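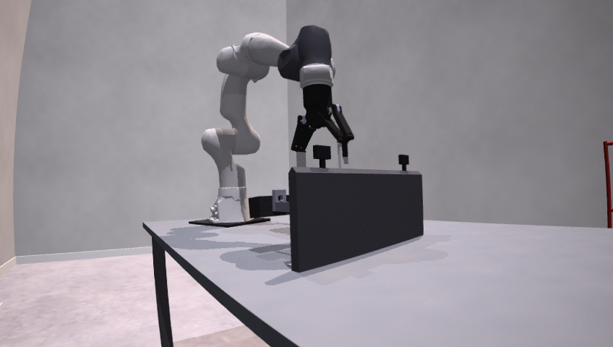 4. Planning your first pick in the simulated room

By now you should have Distotell installed and the Drostby planner showing as connected in the lower status line. If the status line still says "waiting", please go back to section 3 and have another go at the connection steps, as nothing in this section will work until the two are talking to each other (we know it's tempting to skip ahead!).

We'll be working in the drawer front scene that comes with Distotell 2. It's a friendly one to start on, with one arm and one part to pick up, and you can reset it as often as you like without doing any harm.

Loading the scene

1. Open the Scene menu and choose Samples, then Drawer front. The first load can take a little while, so do let it finish before clicking anything else.

2. Press Reset. The arm goes to its start pose and the gripper opens.

3. Open the Planner panel and set Time limit to 30 seconds. Leave Maximum samples at 1,000 for now.

4. Type 1,045 into the Seed box, without the comma. If a colleague is following the guide on another machine, use the same seed on both, and then it's a good deal easier to compare notes afterwards.

Note: The seed is kept when you press Reset, but it isn't kept when you load a different scene. We catch ourselves out with this one all the time.

Choosing the grasp

5. In the Parts list, click the part once to select it and then open Grasps. You'll see the suggested grasps with the best-scoring one at the top.

6. Pick the grasp called bar_middle. The ones nearer the ends are perfectly allowed, but the part is more inclined to swing when it's lifted from there, and we'd rather your first try was a calm one.

7. Press Plan. A plan that reaches the grasp without touching anything is listed in green. If you get an amber one, open it and look at the clearance graph before you decide whether to keep it.

8. Press Run, and use the Pause button whenever you'd like a closer look.
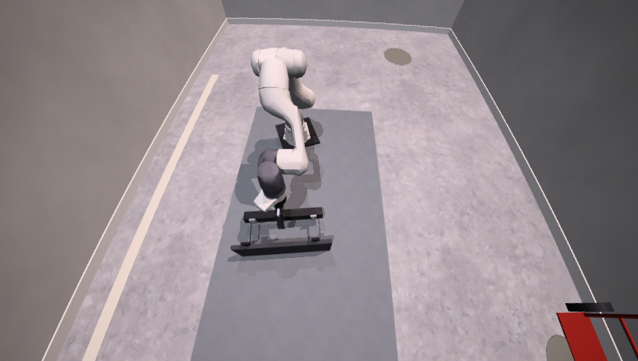 Figure 4.2. The gripper closed around the middle of the bar, with the part just over the work surface.

CAUTION: Don't drag the part with the mouse while a plan is running. The planner goes on using the old position and the simulated fingers may pass straight into the part.

If the planner gives up

Raise Maximum samples a little at a time and plan again. Should that make no difference, check the Approach direction setting, which needs to be Down for this scene. You can also ask So, the log reader in the Tools menu, to list the rejected plans with the reason for each.

Saving your work

9. Choose Save plan as and give it a name you'll recognise later. Plans go into the Risholm folder in your home directory unless you've changed this in Preferences.

Placing the part is covered in section 5, and you'll need the saved plan to hand when you start it.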